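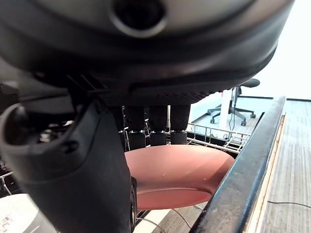 Figure 4. Round plate, salmon pink.

4. Setting Up for Plates and Colored Tableware

Most dishwasher manuals promise that everything comes out spotless on the standard program. We would not count on it. The Standorell countertop model cleans plates well if it is leveled, filled with salt and loaded with some care, and not very well otherwise. Work through this section before the first real load.

4.1 Before the first wash

1. Put the machine on a flat surface that can take its full weight. A folding table is a poor choice, whatever the label on the table says.
2. Check the level from front to back and from side to side. Turn the front feet by hand until the door stays put when half open.
3. Run the drain hose to the sink with no loops. The outlet end must sit at least 2 inches above the highest water you expect in the sink.
4. Open the salt cap and fill with coarse dishwasher salt. Table salt is not a substitute, even if the grocery store shelf puts them side by side.
5. Run the Rinse program once with the racks empty. It takes 11 minutes.

Note: A little water in the bottom of the tub after step 5 is normal. If it covers the filter, go back to step 3.

4.2 What "dishwasher safe" means

Not much, in our view. The words on the bottom of a plate tell you that the maker thinks it will survive. They rarely tell you at what temperature, or for how many washes. Treat the mark as a starting point and do your own test:

1. Pick one plate from the set and leave its twin in the cupboard.
2. Wash the first plate by itself on Gentle (35 °C), with half the usual detergent.
3. Dry both plates and compare them in daylight. Kitchen lighting hides fading.
4. If you see no change, repeat on Daily (60 °C).
5. Still no change after several washes? Then move the whole set to Daily.

Caution: Do not test on a plate you can't replace. Gold rims, hand painting over the glaze and old repairs should be washed by hand.

4.3 Loading

1. Scrape off food. Rinsing under the tap first is a habit worth dropping – the machine does that part for you.
2. Stand plates in the lower rack facing the center, with a gap between each one. The rack has more slots than you should fill with deep plates.
3. Keep colored plastic away from the heating element at the back.
4. Spin the spray arm by hand. If it touches anything, move that item.

Note: The Vallance insert rack, sold separately, holds small plates upright. It also takes up almost the whole right side. Measure your plates before you buy one.

4.4 Detergent

Use tablets or powder, never dish soap. We tried Insaurralde tablets and Jarkis powder on the same dried egg and could not tell the plates apart, so buy on price. "Power" and "ultra" on the box have no fixed meaning.

Caution: Adding a second tablet does not clean better. It leaves a white film that you will have to rinse off.

4.5 If plates come out dull

1. Refill the salt and rinse aid.
2. Take out the filter and wash it under running water.
3. Run Daily again with a half load.
4. If a plate still looks cloudy, wipe one spot with white vinegar. Film wipes away. Etching stays, and no product we know of will bring the glaze back, including the ones that say they do.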